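Kollex FAQ: the questions I keep getting

Last tidied up 2024-03-29

I write and look after Kollex, a little planning and control stack for two-armed robots with proper fingered hands. It started as a pile of scripts I was too embarrassed to show anyone, and now people email me about it, so I've put my answers on one page. If yours isn't covered, send me a note and I'll probably add it (eventually!).

What does Kollex do, in plain English?

It takes a goal like "left hand holds the glass, right hand tips the bottle" and works out joint trajectories for both arms and all the fingers, then streams them to the controllers. Perception comes in from one side, your hardware driver hangs off the other, and Kollex sits in the middle trying to keep everybody polite.

What's with all the names?

Sorry, I name things late at night. Kollex is the whole lot. Suvarna is the perception module, Pasetti is the grasp planner, and Goltutetti is the log viewer. You can run Goltutetti on its own if you just want to scrub through recordings, and plenty of people do.

Do I have to use Suvarna?

Nope. Pasetti only wants an object pose, a rough shape and a confidence value. If you've already got a detector you're happy with, publish those three things and leave Suvarna switched off. The config key is perception.external and it defaults to false, which trips up everyone at least once, me included.

Why does my robot plan fine around a box but go strange around a drinking glass?
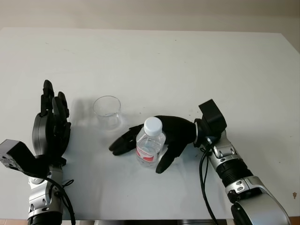
Transparent objects are the thing I've spent the most evenings on, and they're still the weakest bit of the stack. Depth sensors tend to look straight through clear walls and report whatever is behind them, so you end up with holes, or a surface that sits too far back. A plain glass on a white table is a favourite test of mine for that reason: there's just the thin grey line of the rim and a soft shadow to go on. The bottle next to it is a kinder problem, what with the white cap and the red and white label giving the colour model something to grab on to. Suvarna handles the two differently. For labelled or capped things it fits a cylinder to the opaque parts and extends it; for plain glass it looks for the rim ellipse in the colour image and drops a cup shape underneath, using the known table height. Turn on clear_objects: true and give it a decent table calibration, otherwise the rim trick falls over.

How good does the table calibration have to be?

Better than you'd like. The rim fit leans on it completely, so if the table plane is off, the cup will be off by about as much again. Run kollex-table with nothing on the surface and do it again whenever you've bumped the head camera. Small scratches and marks on the tabletop are fine, the plane fit ignores them.

The hand gets in the way of the camera just before the grasp. Does Suvarna lose the object?

It used to, every single time. Since the September release it freezes the last confident pose as soon as the projected hand model covers too much of the object, and Pasetti finishes the approach on that. You'll see the marker go from green to orange in Goltutetti when it happens. Orange is fine! Red means it had no confident pose to freeze, and the arm will stop where it is.

Can the two arms plan at the same time?

Yep, with planner.mode: joint. Both arms go into one big problem and the collision checking covers arm against arm as well as arm against table. It's slower, and the odd time it'll give you a path with a truly silly elbow. The default is planner.mode: turns, where one arm goes first and the other treats its path as a moving obstacle. I'd start there.

Are my cables in the collision model?

No, and I wish I had a nicer answer. Cables move about and I haven't found a model that's both honest and fast. What I do is wrap a fat capsule around each wrist and forearm (collision.padding in the arm file) so that any loops hanging off the side have some room. Make it fatter than looks sensible.

What loop rate should I run?

The trajectory streamer ships at 100 Hz and I'd leave it there unless your driver really wants something else. Suvarna runs at its own pace and doesn't hold anything up.

I'm getting "port 1537 already in use". Help?

That's Goltutetti, nearly always an old copy you forgot to close. Close it, or start the new one with --port and pick another number.

Who do I thank for the finger controller?

Branislav Matoušek wrote the contact-switching code, where a finger goes from position control to gentle force control once it touches something. Before that I was closing fingers on a timer, and I'd like us all to forget about it.

Does it do pouring yet?

There's a branch called pour-wip. It plans the tilt and keeps the bottle neck over the rim, but it has no idea how full anything is. Try it in simulation, and if you do take it to hardware, have a tea towel handy and keep your laptop on another bench.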